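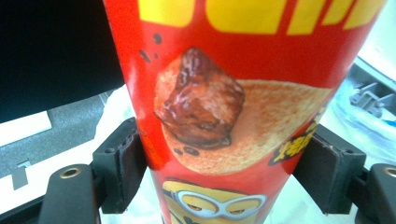 Recording Grasp Demonstrations with the Hand-Held Gripper
Elbridge Student Robotics Club: Member Procedures

Purpose

This page sets out the procedure for recording grasp demonstrations with the club's hand-held gripper. It applies to all members taking part in the pick-and-place project and is to be read before a first booking. Members who have completed the September induction should still review the section on cylindrical objects, which has been rewritten.

The demonstrations are used to train the arm that the club will enter in the Rundcombe Challenge. Each team is responsible for one object category and must submit 300 accepted demonstrations before its training run is scheduled.

Before you begin

Book the bench through Sidra Hayat, who keeps the equipment calendar. A booking lasts one session and may be shared by two members of the same team. You will need:

The hand-held gripper and its charged battery
A laptop with the club's recording program, Fodor, installed
Your team's object box
A soft cloth for the lens and the finger pads
The session sheet

Step 1: Inspect the gripper

Check that both finger pads are fastened firmly to their arms. If a pad moves when pressed with a thumb, tighten its screws with the small hex key kept in the case. Open and close the gripper several times. The pads should meet squarely and travel without catching. Report a bent arm or a missing screw to Sidra Hayat and do not attempt a repair during the session.

Wipe the lens and the pads. Fingerprints on the lens have been the most common cause of rejected recordings this term.

Step 2: Start a session in Fodor

Connect the gripper to the laptop and open Fodor. Select New Session, enter your team name and choose the object category from the list. The live view should appear within a few seconds. If the view remains grey, close the program, reconnect the cable and try again.

Close the gripper fully, then open it fully, when prompted. Fodor stores these two positions and uses them to calculate the opening width for the rest of the session. A session without this calibration cannot be corrected afterwards and will be discarded.

Step 3: Grasp a cylindrical object

A snack can of the tall, narrow kind is the standard object for the cylinder category. The red can with a potato chip and a Minion printed on it is a suitable choice: its colour separates clearly from a white tabletop, and the printing gives the software plenty of detail to follow.

Stand the can upright on the table. Hold the gripper level and bring it forward slowly, with the pads open and the can midway between them. Close on the can from both sides at the same time. The pads should press against opposite sides of the can. If one pad touches first, the can will slide or turn, and the attempt should be marked as a failure.

Use only as much pressure as is needed to hold the can. Cardboard sides dent easily, and a dented can behaves differently in later grasps. Replace any can that no longer stands straight.

Lift the can clear of the table, pause, carry it to the target mark and lower it until the base is flat. Open the gripper completely before drawing back.

Step 4: Vary the demonstrations

Record in blocks of 36. Between blocks, change the starting position of the can and turn it so that a different part of the label faces the lens. Shiny packaging reflects the ceiling lights, and the position of these highlights changes as the can is turned. Both members of a pair should operate the gripper, in alternating blocks.

Other items may remain on the table during recording, provided they do not obstruct the approach or the target mark. A varied background is acceptable.

Step 5: Review and submit

Play back each block before leaving the bench. Delete any recording in which a hand covers the object or the can leaves the view during the lift. Failed grasps are to be kept and labelled as such.

Save the session to the Lorkomov folder on the shared drive, using the team name and the block number. Complete the session sheet and place it in the tray. Ghazala Bajwa reviews submissions each Saturday and will return any block with more than 13 rejected recordings.

Common problems

The opening width reads 100 per cent when the gripper is closed: repeat the calibration in Step 2.

The can slips during the lift: clean the pads and grasp slightly lower.

Playback stutters: close all other programs and record a short test before continuing.

Questions about this procedure should be directed to Ghazala Bajwa at the weekly meeting.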